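### 3.2 Sorting and setting out loose produce

Part of the household study dealt with what happens between the shop and the fruit bowl. Participants in Druston and Lirkberg kept a diary of their produce – what came home, what it was carried in, where it was put down – and many of the entries concern the carrier bag itself. Fruit often stayed in the bag for the rest of the day, on a table or worktop, while other things were put away.

Mixed bags were the usual case. People seldom kept soft fruit apart from firm fruit at the till, and a banana might lie under or beside anything else that had been bought. Bananas were also the item most often given a place of their own, on a plate or in a shallow dish (Figure 3).

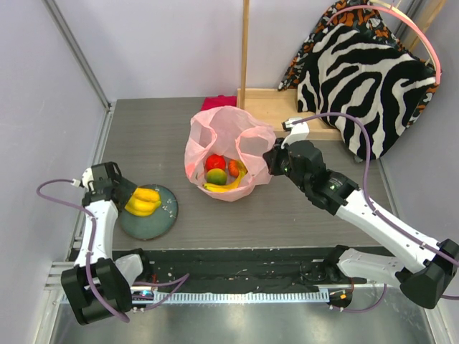 **Figure 3.** Bananas on a blue-green plate, with mixed produce in a pink plastic bag.

Commenting on a draft of this section, Haruna Noguchi objected that a plate is a poor resting place for bananas, as the underside bruises where it touches the glaze, and that a hook should have been among the storage options in the diary. We accept the point about the options. Hooks were left out of the printed form and appear only where participants wrote them in by hand, so they are probably under-reported.

The remaining entries were coded by Varma and Reddy, working separately, under two headings: produce moved out of the bag on arrival, and produce left in it until first use. Bags emptied in stages were placed under the second heading. Disagreements were settled by going back to the diary page, and section 3.3 gives the results by type of fruit.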